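Who decides what gets built?

Have you ever walked past a fenced-off patch of mud and wondered what's going to be there? I do it all the time. I'm Liis Mockus, and I'm a town planner in Orngate, so being nosy about mud is my job!

Say a builder wants to put up flats with shops underneath. Owning the land isn't enough. First they send us drawings – how tall, how wide, where the bins go – and ask for planning permission.
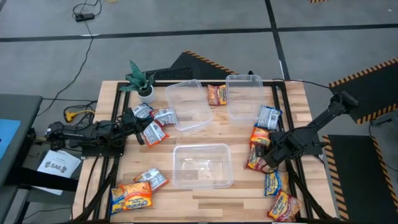 Packets and clear containers on a wooden tabletop.

Then we put up a notice and everybody living nearby gets a say. When Stellow wanted 15 flats on Palamarchuk Road, I read letters about shade, parking and one very old pear tree. Some came from children, and I read those just as carefully.

After that we can say yes, no, or "yes, but change this bit". Stellow had to make the building 2 floors lower at the back, where the gardens are. The pear tree stayed.
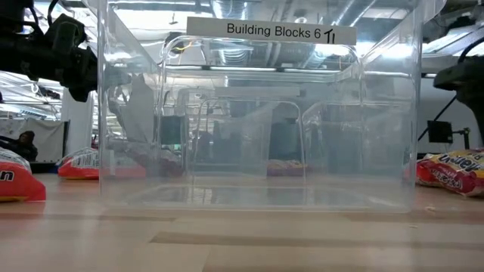

What does "zoning" mean?

Some places sort their land into zones. One zone might be for homes and another for factories, so you don't get a noisy sawmill next to your bedroom – phew!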